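Dropped grasps on the two-arm cell, part 2

2024-03-13 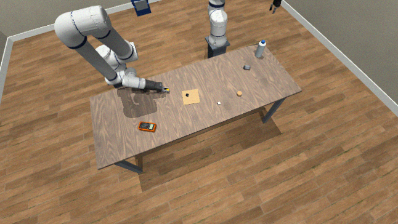 Mekdes Kumsa wrote under part 1 that I was blaming friction when the log pointed at timing, and that a grasp which fails at the same step every run is never a friction problem. She was right, and I have withdrawn the table of coefficients.

The fault as it stands: in the Clurnari simulation the left arm closes on the small yellow part, lifts, and loses it at step 810. The close command goes out at step 800. The controller reports the grasp as complete 10 steps later, whatever the finger force is, and the lift starts on that report. With the old finger model this was long enough. With the one I merged in November the fingers are still moving.

Raising the friction only hid it. The part stuck to one finger and came up crooked, which I logged as a success. Those runs are now marked void.

The change is small. The lift waits for force on both fingers, held for 2 consecutive steps, and a timeout stops both arms. Previously a timeout stopped only the arm that raised it, and the other carried on into shared space. I consider that the worse bug.

Still open: the stop does not release the planner lock, so a restart needs the whole process killed. Grigore Bratu has a patch, untested on my branch.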